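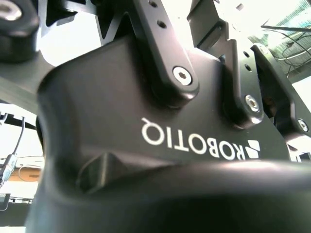 **Is a dehumidifier really cheaper than running the tumble dryer?**

Posted by pirine_lodger, June 6, 2021

My landlord at Caltgate keeps telling all of us to stop using the dryer and buy a dehumidifier instead. He says it "pays for itself by September". I have my doubts, as he also said the windows were double glazed. It's a two-bed flat, no garden, washing goes on a rack in the spare room. The one he wants me to get is a Revanard and the box says it takes out 16 litres a day. Has anyone measured this or is it just something people repeat?

**Sugeng Lumbantobing**

I'd ignore the litres on the box to start with. That sort of figure is usually taken in a very warm, very damp room, and your spare room won't be like that unless something has gone badly wrong. Mine claims plenty and I empty a small tank every other day.

What you want is a plug-in energy meter. Borrow one if you can. Run one load in the dryer and write down the units, then hang a similar load with the dehumidifier on, door shut, and write that down too. Don't compare a load of shirts with a load of towels, which is how most of the glowing reviews seem to be done.
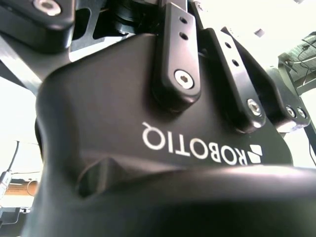 Leave it running until the waistbands and pockets are dry, as those always lag behind, and count all of those hours. When I did this the dehumidifier did come out cheaper, but nowhere near the savings I'd been promised. It also depends what sort of dryer you've got. If it's a heat pump one I would want to see numbers before spending anything.

As for paying for itself by September - over a summer, when you could open a window? I don't believe it.

**manurung72**

Get one, best thing I ever bought. Clothes dry overnight and no more black stuff on the walls. Set it to 40% and forget about it

**pirine_lodger**

Thanks both. 40% sounds low to me, wouldn't it just never switch off? I've found a meter at work I can have for a week, so I'll do the towels first and hold off buying until I've seen what the dryer uses.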